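Chapter 4: Sorting Household Goods by Material
6 min read
Last updated February

Every object in a home is made of something, and what it is made of decides how it is cleaned, stored, repaired and thrown away. A household textbook could be arranged by room or by task. This one is arranged by material, and the present chapter deals with the two groups that fill most drawers: plastics and textiles.

In her survey of the town of Omholm, Lanying Zou listed 3927 objects taken from kitchens and laundry rooms. Only 184 of them could not be placed in a single group.

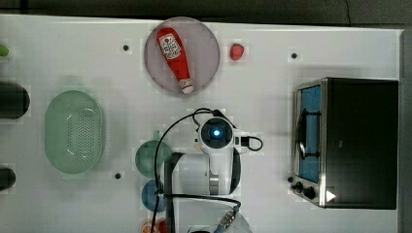 Packaging is usually the first plastic a student learns to sort. It is made to be used up with its contents, and it is replaced often. A squeeze bottle, such as the red ketchup bottle lying on the plate, has to give under the hand and then recover its shape. Other containers only need to stand upright on a shelf. Section 4.2 compares the two types and explains the codes molded into their bases.

Textiles behave differently. A fabric is a structure of many fibers, and its weight, weave and finish all affect how it hangs, folds and dries - often more than the fiber itself does. Section 4.3 covers drape, and Section 4.4 covers shrinkage.

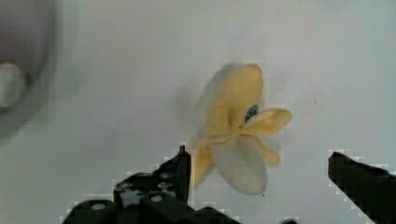 Figure 4.2. A pale yellow cloth, bunched into folds.

Before reading on, choose one drawer at home and list its contents by material. Keep the list. It will be used again in the review at the end of Section 4.5.

69 shares
4 comments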